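14 November, Clernholm lab, evening

Back on the fridge task. The target for Stergiou is 500 accepted examples of bottles and jars moved between table and door, and the September set gives us only 60 I would trust. Most of the rest have clock drift between the head camera and the finger encoders, which no amount of trimming will cure.

Restarted the logger twice before the first take, then left it alone. The left hand still approaches too high over short jars. I have asked for the approach to be recorded slowly and in full, including hesitations, as the policy trained on the clean takes has no idea what to do when it arrives 19 mm out.
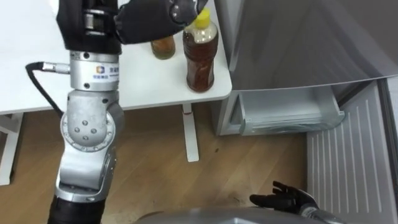

Left hand over the jar and the yellow-capped bottle, right hand idle by the open door.

The resting hand matters more than I thought. If it is parked differently each time, the model treats its position as a cue. Fixed the park pose in the Jika config and wrote it on the session sheet.

Two-handed takes went into a separate folder. Labels are approach, first contact, support, transfer, release. Support is the awkward one — the fingers close well before they carry any load, so I mark it from motor current and ignore the video.
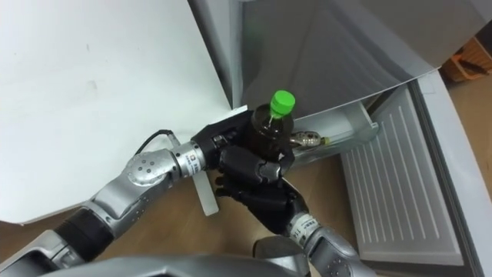
Stutden wrote back that the support label should be dropped altogether, as two annotators will never place it on the same sample, and that a contact flag per hand would do the same job at less cost. I can see the case. I would still keep the current trace in the export, so the label can be rebuilt later.

Left to do: re-zero the left wrist, rename the two-handed folder, hold back 5 takes for the check set.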